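Milelham break-ins: what we know and what to do

Apr 22, 2020
By Mayuree Prasertsri

Police are investigating a run of break-ins on the north side of Milelham, most of them at garages, sheds and side doors. Officers have asked residents between the railway bridge and Holanda Road to check their outbuildings, including any they haven't opened for a while, and to report anything missing even if it seems too small to matter.

The latest was in Holanda Road itself. A householder came down in the morning to find the side door open and the lock snapped. A bicycle, a set of socket spanners and a cordless drill had gone from the passage. The family were asleep upstairs and heard nothing. A neighbour two doors along has since found scratches round the lock of her own back door, and she now thinks somebody tried it the same night.

No one has been hurt in any of the incidents. No arrests have been made. Police have not said whether they believe the same people are responsible for all of them, though the method has been much the same each time: a side or rear door, a lock that sticks out past its plate, and tools or bicycles taken from just inside.

Matúš Oravec, who looks after the watch scheme for our end of town, has been round to most of the addresses, keeping to the doorstep and talking from the path. He told me the outer doors were the weak point in nearly every case. "People have a good front door and then a side door that's been there since the house was built," he said. "The side door is the one you can't see from the street."

He has also asked me to pass on that a van seen parked with its lights off by the allotments belongs to a resident who works nights. It has been reported several times and there is no need to report it again.
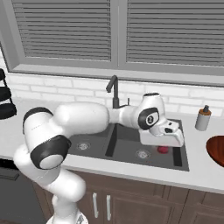
Locks and doors

If the cylinder on your door sticks out past the handle plate by more than the thickness of a coin, it can be gripped and snapped. A replacement of the right length is not expensive and most people can fit one with a screwdriver. Measure the old one first, from the fixing screw hole to each end, as the two sides are often different.

Grumis on the High Street is closed to the public but is taking telephone orders and leaving them at the back gate for collection. They have anti-snap cylinders in the common sizes. Shed hasps should be bolted through the wood, with the nuts on the inside. Screws alone come out in seconds with a small bar.

Ground-floor windows are worth a look too. With the warmer evenings a lot of us have been leaving the kitchen one open on the latch, often the one over the sink, and then going up to bed. A latch on its own will not hold a window against somebody who wants to get in. Use the key lock if there is one, and keep the key out of reach of the window but where everyone in the house can find it in a fire.
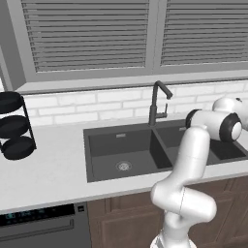 Oravec also suggests taking the bins in as soon as they have been emptied, as two of the gardens were entered by climbing on one. Ladders should be locked away or chained flat to a wall. Cars left on drives should have nothing on the seats, and that includes charging leads and loose change.

The Clultix property register, which many of you joined when we ran the marking evening in October, now has 629 items listed from this area. One of the bicycles stolen last month was on it and has been returned to its owner after turning up in a hedge by the canal. If you have a marking kit at home and have not yet sent in your list, please do. We have 40 kits left, and I can put one through your door. There is no charge.

The open meeting planned for the hall is off for now. In its place the scheme is running a telephone round, and 58 households have signed up so far. Each person rings two others once a week, checks all is well and passes on any news. Several members living alone have said they would like a call, so if you can take on an extra name please let me know.

If you see somebody trying doors or in a garden where they should not be, ring 999. Do not go out to them. If it has already happened and they have gone, ring 101 or use the police website, and leave the door and anything they may have touched as it is until you have been told otherwise. Ask for the crime number and write it down, as your insurer will want it. Anyone in Holanda Road or the lanes behind it with a doorbell camera is asked to save the recordings from the past fortnight before they are wiped.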